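Farzana Sultana
Oct 3, 2019

1/ We made it to Villimard!! 593 nautical miles, door to door, and I am typing this from a dock that does not move. My legs still think it does. Long thread coming, because I have been saving this up with no signal.

2/ For anyone new: we are two people on an old 36-foot sloop called Tenar. Me, plus Ashraful Mollah, who can fix a bilge pump in the dark while humming. This was our longest passage so far and the first one where we stood proper night watches.

3/ We left on the ebb just before sunrise. Flat water, barely a breath of wind, and we motored for the first four hours grumbling about diesel. Then the breeze filled in from the southwest and we got the big genoa up and oh, she took off!

4/ Day two was the best sailing I have ever done. Beam reach, one reef in the main, seven knots and sometimes a bit more. I steered by hand for most of the afternoon even though the autopilot was perfectly happy — I just did not want to give it back.

5/ Night watches: three hours on, three off. I was dreading them and now I miss them already. There was no moon the second night and the wake was glowing green behind us. I woke Ashraful up to see it and he forgave me in under a minute.

6/ What we ate, as several of you asked. Rice and lentils cooked ahead, boiled eggs, a frankly silly number of oranges, ginger biscuits. Cold drinks came out at sunset, one each, and I looked forward to mine from lunchtime on.
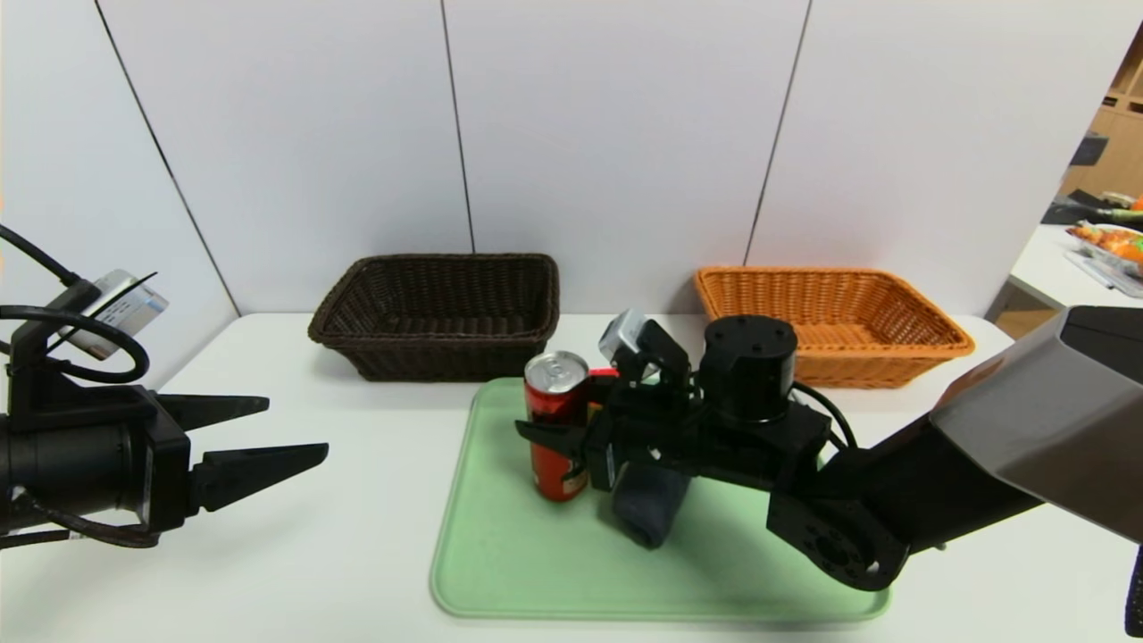
7/ THINGS THAT BROKE

8/ The masthead light went out on night one, so we used the deck-level running lights the rest of the way. One batten worked its way out of the pocket and went overboard. And the galley tap now only runs if you hold it to the left and lean.

9/ Also the leech line on the genoa chafed through. Ashraful sewed it up in the cockpit in a big following swell and it is neater than the original stitching. I am leaving it as is.

10/ Day four we had the only rough patch. Squall line just after lunch, 11 miles off the Howlader light. We saw it coming and had the second reef in with time to spare, so mostly it was loud and very wet. Half an hour later we were drying socks on the lifelines.

11/ And then DOLPHINS. They stayed with us all the way to the outer buoy. I lay on the foredeck with my chin on the toe rail and got a face full of spray and would do it again right now.

12/ Coming in past the breakwater, a couple on a ketch called Katico waved us toward the free slip beside them and took our lines. They had been here a week and told us where the good showers are. Lovely, lovely people.

13/ The log now reads 1,573 miles since we bought her. I remember being proud of the first 100!

14/ Plan from here: new batten, new bulb up the mast (my turn to go up, gulp), a proper look at that tap. Then we wander down the coast in short hops and want to be tucked in somewhere warm by December.

15/ If you have anchored anywhere south of Villimard, tell me your favorite spots please. We draw six feet and we like mud. Going to find those showers now.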